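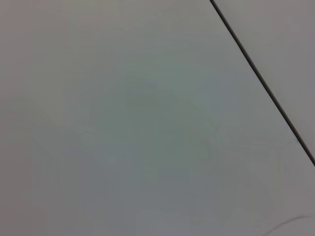
Why do some bus routes run late at the same stops every day? The timetable usually allows too little running time on one section, and the delay picked up there is carried down the rest of the line.

Running time is the period a vehicle needs to get from one timing point to the next, including halts for passengers. On most rural routes it is set once, when the service is registered, and then left alone for years. Traffic changes, a new set of lights goes in, a school moves its gates, and the printed times stay as they were.

The Brineck to Sturnley service is a fair case. It has 21 stops and three timing points, and until July the schedule gave nine minutes for the stretch between Lasine market and the river bridge. Ticket machine records for 137 weekday journeys showed that the typical bus needed nearly twelve. Drivers left Lasine on time and reached the bridge late, with no slack further on to win the minutes back.

Planners have two remedies. The first is to add time to the weak section. The second is to add layover at the terminus, so that a late arrival does not become a late departure. Layover is cheaper to arrange but does little for passengers waiting in the middle of the route, who see the same late bus as before.

Adding running time has its own cost. If the allowance is too generous, a bus on a quiet morning will reach the timing point early and must wait there with passengers on board. Common practice is to set the figure a little above the median, by time of day, and accept that a share of journeys will still run behind.

Westerberg, which operates the route, chose separate allowances for the peak, the daytime and the evening. The peak timetable now needs one more vehicle. Evening times are unchanged, as the records showed no regular delay after 7pm. Connections with the Thursday market bus at Lasine have been moved back to match.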